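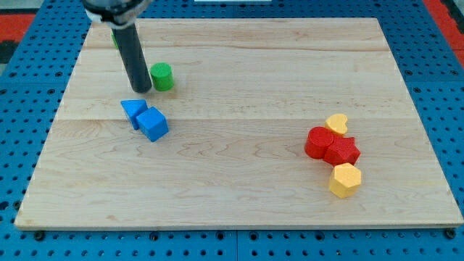

Light board with wavy grain and a few darker streaks, on a blue perforated table.

Gevine Wood Words

Welcome, and thank you for stopping by! Gevine is a word list for people who write and talk about wood: hobbyists, translators, folks who inherited a chest of drawers and would like to describe it properly to a buyer. It started as a glossary at the back of the Wakimier woodworking newsletter and got so long that it needed a home of its own (the newsletter was turning into a glossary with a few articles attached).

What you get

The main file, terms.csv, holds 400 entries, each with a headword, a plain definition and a sentence showing the word in use. Of those, 221 also have a regional variant, and I'm always happy to hear of more. The file notes.txt covers the words people argue over, "figure" and "grain" being the worst of them by a long way.

The example sentences were picked from a pile of 3000 that readers mailed in over the years. I fixed the spelling and left the rest alone, so some of them ramble, a bit like me.

Using it

Open terms.csv in any spreadsheet program. It's saved as UTF-8, so if the accents look odd, check your import settings first.

Known gaps

Veneer is thin, only 12 entries, and bamboo isn't covered at all yet. Finishing terms are coming in October, if the evenings allow.

License and credit

Please use it, print it, pass it along to your woodworking club. A mention of Gevine is plenty. Corrections go in the issue tracker, and yes, I do read every one of them, usually over breakfast.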